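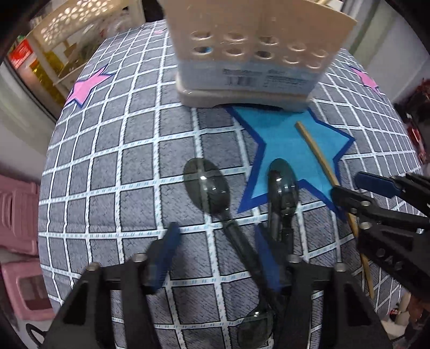 Notas de cocina, tanda de febrero. Van como salen, sin orden. Lo de los cubiertos primero porque es lo que más me preguntan.

## Cubiertero de encimera

- Vaciarlo entero. Todo encima de la mesa, sobre el mantel, que se vea. Ir sacando de a uno no funciona, acabas dejando la mitad dentro.
- Los agujeros sirven para que corra el aire, pero el fondo junta mugre igual. Migas, un poco de cal, a veces algo pegajoso que mejor no saber.
- Agua caliente del grifo, una cucharada de bicarbonato, media hora. Cepillo de dientes viejo para las esquinas. Aclarar, boca abajo sobre un trapo.
- Agujeros pequeños: un bastoncillo. O la punta de un palillo chino ya gastado, va de maravilla.
- No meterlo en el lavavajillas si no pone que se puede. El mío antiguo salió como una patata frita.
- Etiqueta pegada: secador un minuto, tirar despacio desde una esquina. Lo que quede de pegamento, aceite de girasol y a esperar diez minutos. Luego jabón. Nada de estropajo metálico, raya el plástico y ahí se agarra todo.

Reparto que uso yo: lo largo atrás, lo corto delante. Palillos en un hueco aparte, siempre, porque si van con las cucharas se cuelan por el medio y al sacar uno salen cuatro cosas. Cucharas con la pala hacia arriba. Los cuchillos con punta NO, esos al cajón.

Si el cubiertero baila cuando está medio vacío, un círculo de silicona antideslizante debajo. Se corta con tijera.

## Palillos de bambú

Se lavan a mano y rápido. Nada de dejarlos en remojo con los platos de la cena, que se hinchan y sacan pelillo.

Secar con trapo y luego de pie, con la punta de comer hacia arriba. Si se guardan húmedos aparecen puntitos negros. Con puntitos negros, a la basura, o al cajón de las plantas (para marcar semilleros van perfectos, se escribe a lápiz).

¿Ásperos? Lija fina, del 400, dos pasadas en el sentido de la fibra. Pasar un trapo húmedo, secar, una gota de aceite mineral de uso alimentario. De oliva no, se enrancia.

Los desparejados guardarlos igual. Usos:

- medir el aceite que queda en una lata opaca
- desatascar el pico del bote de miel
- pinchar bizcochos altos, llega más que un palillo normal
- remover el bote de pintura pequeña
- tope para cortar patatas tipo acordeón, uno a cada lado y el cuchillo no baja hasta la tabla

## Cucharas de plástico

Las reutilizables aguantan mucho si no se maltratan. Las de color oscuro disimulan las manchas, las transparentes claras con el curry no tienen arreglo (bueno, un día entero al sol en la ventana algo quita).

Agua muy caliente, no. Se doblan. Sartén, tampoco, evidentemente.

Si tienen el borde mordido o con rebaba, fuera. He probado a limarlas y queda peor, la rebaba vuelve y además raspa el labio.

Olor a cebolla: bicarbonato con un poquito de agua, hacer pasta, untar, dejar un rato. Con el café molido usado también va, pero mancha el fregadero y luego hay que limpiar dos cosas.

Para fiambreras, mejor atarlas a la tapa con una goma. Desde que lo hago no pierdo ninguna.

## Mantel de tela

El de cuadrícula gris con rayas blancas tiene una ventaja que descubrí tarde: para cortar masa y alinear cosas va muy bien a ojo. Papel de horno encima, claro, no se corta sobre la tela.

Manchas, lo de siempre pero rápido:

- **Aceite**: talco o maicena, dejar toda la noche, sacudir, jabón lavaplatos directo. Luego lavadora.
- **Tomate**: agua fría por el REVÉS. Caliente la fija.
- **Vino**: sal no, solo seca por encima. Agua con gas y trapo dando toques.
- **Cera**: hielo en bolsa, rascar con tarjeta vieja, después papel de cocina y plancha templada.
- **Rotulador de los niños**: alcohol, pero probar antes en una esquina que no se vea. Los estampados finitos a veces se van con el alcohol.

Para que no se arrugue tanto: sacarlo de la lavadora en cuanto acaba, sacudirlo fuerte y tenderlo por el lado largo. Si se quedó dentro, otro aclarado corto y listo.

Bultos en medio del mantel: casi siempre es el protector de debajo que se ha movido. Levantar, estirar, volver a poner. Unas pinzas en las patas del protector, no en el mantel, y no se mueve más.

## Estrellas de fieltro

Como salvamanteles para cosas frías o para que no raye el culo de un jarrón. Para ollas calientes no, el fieltro normal de manualidades es sintético y se pega. Me pasó. Quedó una estrella perfecta en la base de la cazuela.

Hacerlas: dos piezas, la de abajo un dedo más grande y de otro color, para que quede el borde. Celeste sobre azul fuerte queda bien, rosa sobre azul oscuro tambien. Anju Rathore me pasó el truco de dibujar la plantilla con jabón seco en vez de boli y desde entonces no he estropeado ninguna. Tijera buena, de tela, y girar el fieltro y no la tijera en las puntas hacia dentro.

Pegar o coser: si van a lavarse, coser. La cola blanca aguanta un par de lavados y luego se abre por las puntas. Pistola de silicona solo en el centro, en los bordes deja bulto.

Lavado: a mano, agua fría, una gota de champú. No retorcer. Entre dos toallas y un peso encima. Si se han quedado con las puntas levantadas, plancha floja con un paño en medio, cinco segundos por punta.

Pelusas: cinta adhesiva. La cuchilla de quitar bolas se come el fieltro fino, cuidado.

## Orden general, cosas sueltas

Una vez al mes, repaso de cubiertos. Yo lo hago mientras hierve la pasta. Lo que lleva un mes sin usarse pasa a una bolsa; si en febrero no lo busqué, en marzo se va.

Poner los cubiertos de servir lejos de los de comer. Parece tontería, pero en la encimera pequeña se nota muchísimo.

Cubiertos de fiesta: caja con tapa, servilletas encima, y por fuera escrito lo que hay. No "varios". "Varios" es donde mueren las cosas.

Al poner mesa para mucha gente, cubiertero al centro y que cada cual coja. Se ahorra un viaje y los niños se entretienen eligiendo. Los palillos hacia un lado que se vea bien.

Trapo húmedo siempre a mano mientras se ordena. Y una bolsa para lo que se tira, si no acaba volviendo al cajon.

Pendiente para la próxima: tablas de cortar, imanes de nevera, lo del vinagre en el hervidor (me lo habéis pedido varias, ya va), y cómo quitar el olor a la tapa de goma del termo, que sigo probando cosas y de momento arroz crudo y tapa abierta es lo menos malo.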